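How to Wipe and Reuse an Old 3.5-Inch Hard Drive

An old desktop drive can still serve for backups or spare storage. Before it goes into another machine, it should be erased and checked. The steps are the same in most versions of Windows.

You need a spare SATA port or a USB dock with its own power supply. A 3.5-inch drive will not run from a plain USB cable.
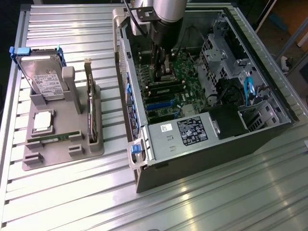
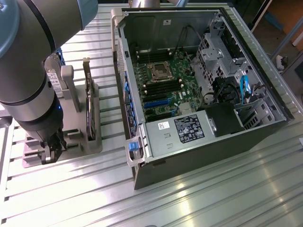

Step 1: Read the label

Write down the model, serial number and capacity. The label on a 3.5-inch drive usually has all of them. You will use the capacity later to tell the drives apart.

Step 2: Copy anything you want to keep

Connect the drive and open each folder, including Desktop and Downloads under the old user name. Wiping can't be undone. Open a couple of the copied files to make sure they work.

Step 3: Check the drive's health

Run any SMART tool and look at Reallocated Sectors and Pending Sectors. Both should be zero. If either number goes up between two checks, recycle the drive.

Step 4: Erase it

Open Command Prompt as administrator and type diskpart, then list disk. Find the drive by size – a 1000 GB drive shows up as 931 GB. Type select disk followed by its number, then clean all. This writes zeros over the whole drive and can take over 2 hours. There is no progress bar, so leave the window open until the prompt returns.

Step 5: Format

Open Disk Management, initialize the disk as GPT and create a new simple volume. Choose NTFS and leave Quick Format checked. Give the volume a name you will recognize, such as Backup 23.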